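Pre-run check, shelf picking stack
Site: Golo produce mockup
Software: Rikis planner, build 331
Checked by: Laine Bite
Reviewed by: Mwangi Kirui
Date: 23 May 2026

1. Controller starts with no faults on either arm. OK.
2. E-stop tested from the pendant and from the planner console. OK. Console stop shows in the log under the right code now.
3. Joint limits loaded from the site file, not the default. OK.
4. Head camera calibration. OK after second try. First one was rejected because the exposure was still on auto.
5. Display rail in the collision map. FAIL, then OK. The rail was 7 mm too low in the map. Corrected by Zane and reloaded before any arm motion.

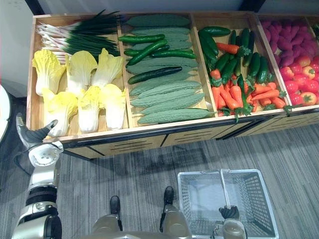

Item 6, head camera view. Left gripper open at the front rail, right gripper on the basket handle.

6. Left arm holds clearance over the rail with gripper open. OK. Keep the approach speed cap on for the cabbage compartment.
7. Right hand grip monitor active while the basket is held. OK. A lost grip must pause both arms.
8. Object labels. PARTIAL. Cucumbers on top of the bitter melons get merged with the pile in some passes. In the cucumber and carrot mix the carrots come out fine. Ticket 41, assigned to Ruth Tapley.
9. Planner timeout set to 5 seconds. OK.
10. Logs saved to the Firum share. NOT DONE, share was offline. Copy by hand after the run.

Reviewer comment (MK): Cleared for reduced speed only. No picks from the second compartment until item 8 is closed. Repeat item 5 any time the display is moved.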